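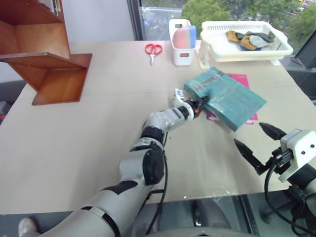 Jayanthi Chacko maintains that a parcel is only a box with ambitions, and after 14 years of sending things from Fakberg to people who did not ask for them, she may be right.

January 4, 2018
By Aksel Kvaran

Chapter 4
Wrapping, Stacking and Clearing the Table

Most packing goes wrong before the tape comes out. A flat box in shiny plastic looks finished, so we set it on top of whatever paper was there first, and the paper is next heard of in August. The rule in this chapter is dull - lift the box, find the booklet, decide which of them is leaving.

Then there is the table itself. A good stretch of bare top is worth more than any organizer in the Clomura catalogue, and it costs a good deal less.
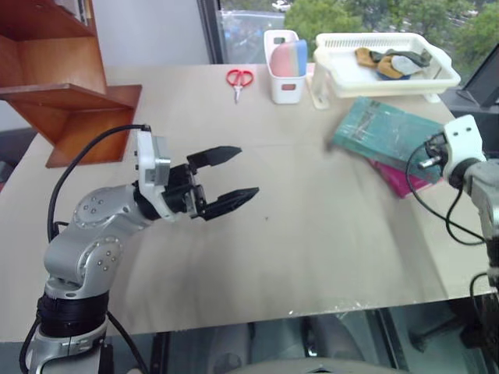
Surely a clear table just invites more stuff, Arnar Eskildsen wrote in the margin of our first draft. It does. Section 4.1 deals with the invitation, and Section 4.2 with the stuff, beginning with the 200 elastics in your kitchen drawer.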